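Jemovside Cube Gather

Two-arm teleoperation demonstrations, release 2

Jemovside Cube Gather is a set of 326 demonstrations of one tabletop task, recorded by remote control on a two-arm robot. An operator drives the arms, the robot follows, and the cameras and joint encoders are logged for the whole run. The set was put together by the Szewczyk lab for its own imitation learning work and is shared in the form we use it. Zuzanna Ostrowski maintains it. Send corrections through the issue tracker so that other users can see them.

Task

Start with red cubes spread over the taped area. Bring them together into one group. Either arm may pick up any cube it can reach, and the operator decides which arm to use. The final group can take any shape as long as each cube is next to at least one other. Small gaps are allowed. Stacking is not part of the task, and episodes where one cube ended up on top of another are marked as failed. 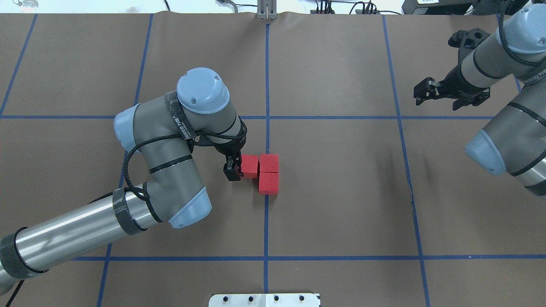 Episodes are labeled by hand after recording, from the overhead view. The label has three values: success, partial and failed. Partial means that some cubes were brought together and at least one was left apart. We looked at the shape of the group when deciding what to store with the label, and settled on a short free-text note. An arrangement with two cubes side by side and the third directly below the second gets the note "L". A straight row gets "row". Anything else is left as "other". The notes were written by different people and are not fully consistent, so don't use them as a training target without checking them first.

The blue tape is there for the person setting up the cubes. It is not used for scoring, and a cube may finish on a line or across one. Policies trained on this data will see the tape in every episode. We have not tested what happens when it is removed.

How the demonstrations were recorded

The operator holds one hand controller for each arm. Moving a controller moves the matching gripper, and a trigger opens and closes the fingers. Pressing the side button lets go of the arm so the operator can bring a hand back to a comfortable position. These pauses are kept in the data. They show up as stretches where the commanded pose does not change, and you can filter them with the clutch field if you don't want them.

Before each episode the arms are sent to a rest pose outside the overhead view. The person doing the setup then places the cubes from a printed start list and steps back. Recording begins when the operator presses start, and stops when the operator presses stop. There is no time limit. Slow episodes are not labeled as failed.
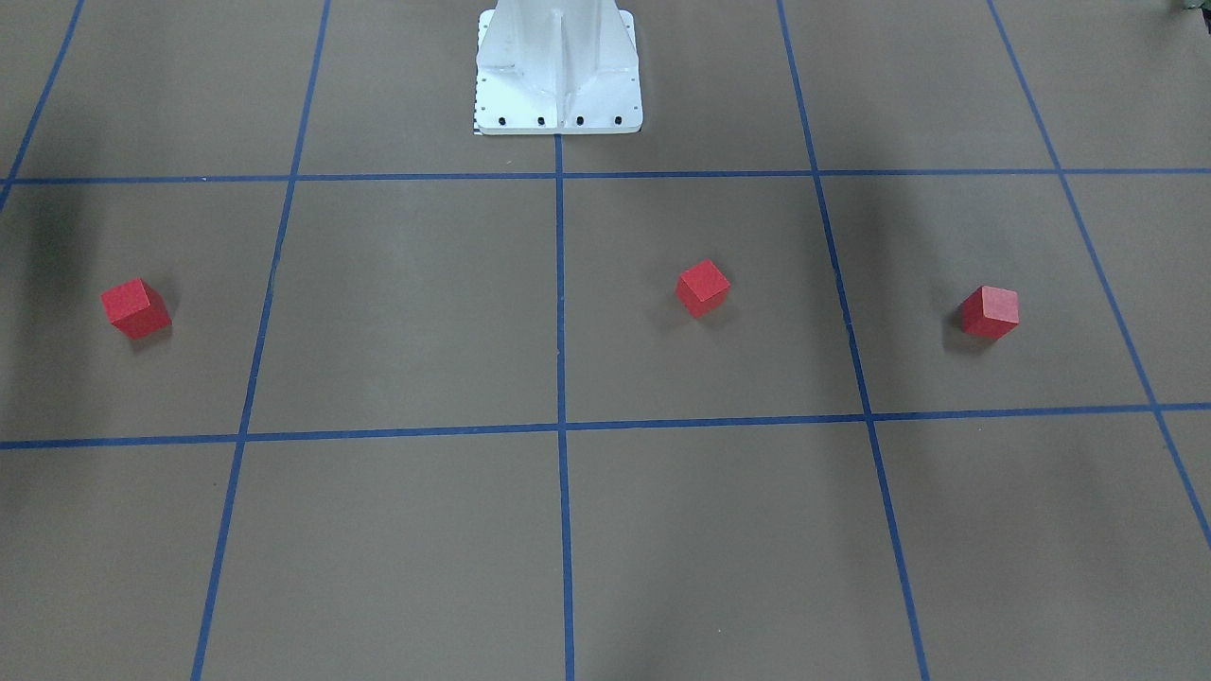 The start list gives a cell and a rough angle for each cube. It was drawn up so that the cubes would begin well apart, with cases where one arm has to carry a cube a long way and cases where both arms have work to do. Placement was done by eye. If you need exact start positions, estimate them from the first overhead image, not from the list.

Seven operators took part. Four had driven the robot before and the others had a practice session first. Practice runs were not saved. Operator numbers are stored with each episode, and names are not. There are visible differences in style - some operators move both arms at once, others park one arm and finish with the other.

Contents

- episodes/ holds one folder per demonstration, with the joint log, the commanded poses, the gripper state and the camera streams
- labels.csv holds the success label, the shape note and the operator number
- starts.csv holds the start list as printed
- splits/ holds the training and test lists used in our own runs
- tools/ holds a reader and a small viewer

All streams in an episode share one clock. Camera images and joint readings do not arrive at the same rate, so the reader matches each image to the nearest earlier joint reading. Turn this off with match=none if you would like to do your own alignment.

Cameras

There is a head view, a view looking down over the work surface, and a side view that takes in more of the room. The side view was added for checking episodes by eye. We don't train on it, and we don't suggest that you do.
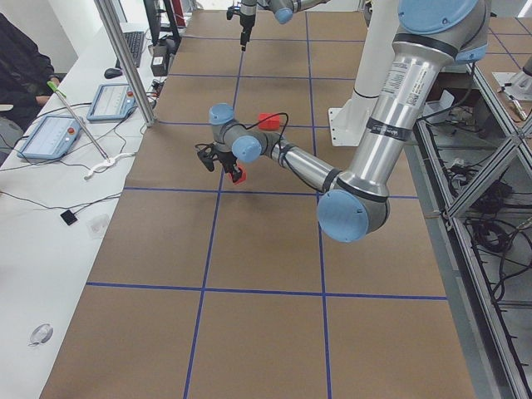 4 min read

The side view is the easiest one for judging whether a gripper has hold of a cube or is only next to it. In the overhead view the wrist often covers the fingers at the moment of the grasp. The viewer in tools/ opens both together.

Known problems

Lighting was not controlled. Shadows fall across part of the work surface in some episodes, and they move between sessions.

The gripper state is the commanded value, not a measured one. A dropped cube will not show in it.

In release 1 the left and right arm fields were swapped in part of the joint log. This was fixed in release 2. Files from the two releases should not be mixed.

Failed episodes are included. The training list in splits/ leaves them out.

Suitable and unsuitable use

The data is meant for research on learning from demonstrations with two arms. It covers one task, one kind of object and one setup. It is not a good test of general grasping, and it says nothing about safe operation near people. Do not replay the joint logs on a robot with a different mounting. The poses are given relative to our own base and may drive an arm into the table.

Changes

Release 2: arm fields corrected, shape notes added, side view included.
Release 1: first shared version.

Related

Javico reader: notes on loading long episodes
Stedel hand controllers: button map and calibration
Jemovside Cube Gather: labeling guide
Writing a start list for tabletop tasks
Filtering clutch pauses from teleoperation logs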